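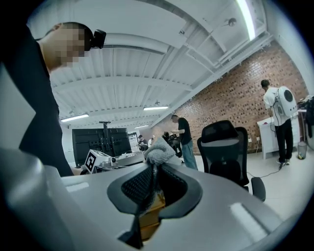
Filed under: Workshops & Spaces / Making Things / Winter

We use cookies to remember your settings. By continuing to browse you agree to this. OK | More info

Four weeks in the Skurnent hall

I finally sat down with a pot of tea and sorted through my notes from January, when Sabine and I moved our sewing and mending tables into the big hall at Skurnent. It took us 14 trips with her little car (never again!) and I'm still finding pins in my coat pockets.

The hall first, then, as everybody keeps asking me about it. It has a white corrugated metal ceiling with white beams running across, and long fluorescent tubes, so the light is strong even on a gloomy afternoon. I love that for hand stitching. Wiebke says it makes us all look like we have the flu, and she brings her own lamp.

My favorite part is the red brick wall. The bricks are all mottled and patterned, no two quite alike, and there's a counter on that side of the room where people can stand and work. I've tried to copy those colors in wool twice now and got it wrong both times – too orange, then far too brown.

Soft gray cloth has been the thing this winter, by the way. Lieselotte turned up with around 300 scraps in old pillowcases, mostly gray, some of it lovely and fuzzy, and we've been piecing it into blankets ever since. If you want a bag of it, just ask her, she'd be thrilled to get her hallway back.

We're keeping the tables there through spring. Bring your own scissors, and something warm for your feet!

Muireann

Get our newsletter: new galleries and open dates, twice a month. Unsubscribe whenever you like.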